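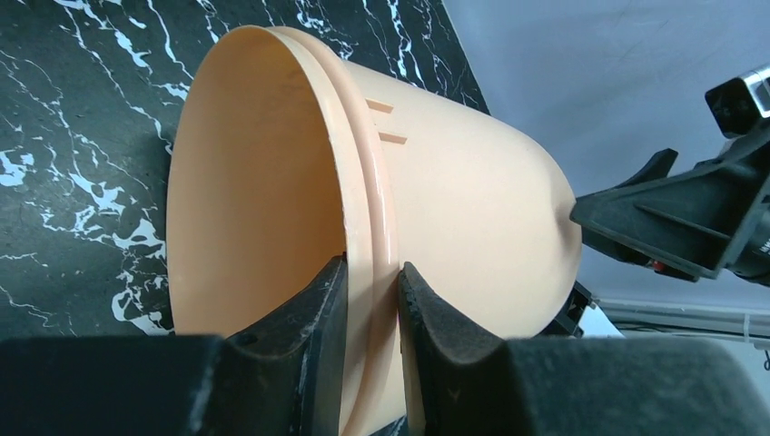 Graphics hardware: notes for session 2
Arif Bepari

Most of you have a rough idea of what a graphics card does. These notes cover the part that tends to get skipped, which is memory and how the driver manages it.

A card has its own memory, separate from the main memory in the machine. Textures, vertex data and the finished picture all live there while a program is running. When it fills up, the driver starts moving things out to main memory over the bus. That is slow, and you see it as stutter even when the average frame rate looks fine.

For the lab we use the Jarkedell test program. It loads 1,211 textures and draws them in a fixed order, so your results can be compared with your neighbour's. Set the display to 60 Hz before you start and leave it there. The full set takes around 538 MB once it is loaded.

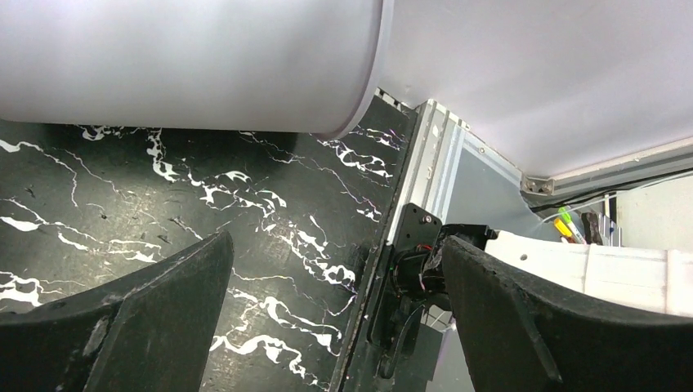
Run the test twice and keep only the second result. The first run includes shader compiling, which the driver then stores on disk. If you change driver version the store is cleared and you need to run it twice again.

Write down the driver version, the longest single frame and the average. Students often hand in the average alone - I can't mark that.

Reading before next time: Hettiarachchi, the chapter on command queues. The section on older fixed-function cards can be left out.

Lab sheets go in the Bakby folder by 4 pm on the day of the session.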